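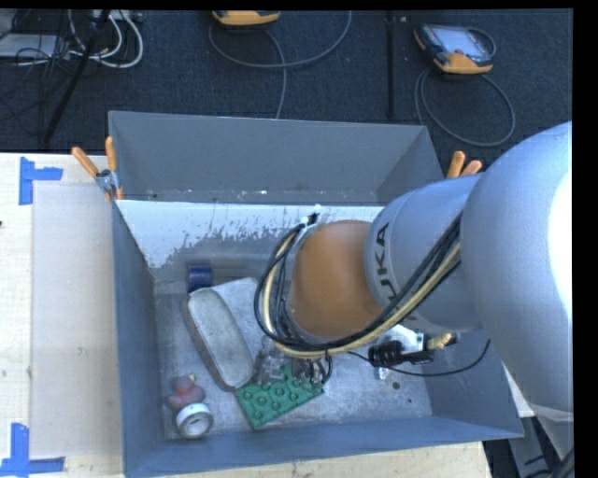 Taking care of a metal parts bin

A metal bin in the workshop has a hard life. Parts fall in it, slide in it and scratch it every day. Small care two times in a year, for me in February and again after summer, keeps it good for long time.

First take everything out, also the small pieces that hide in the corners along the walls. Brush the floor of the bin with a dry hand brush, then wipe it with a cloth and a little dish soap in warm water. Dry it well.

Scratches on the bare floor you can leave. Paint on the inner walls is different. When the edge of the paint becomes ragged and starts to flake, the flakes mix with your parts. Scrape off what is loose with a plastic scraper and sand the border with 300 grit paper until your finger does not feel a step. Wear a mask, and if the paint is old, test it for lead before you sand.

For new paint I use the Arnito metal primer and two thin coats of gray on top. Let each coat dry overnight. The floor I don't paint, it will be scratched again in one week.

Short round parts like to roll to the wall. A piece of rubber mat under them helps.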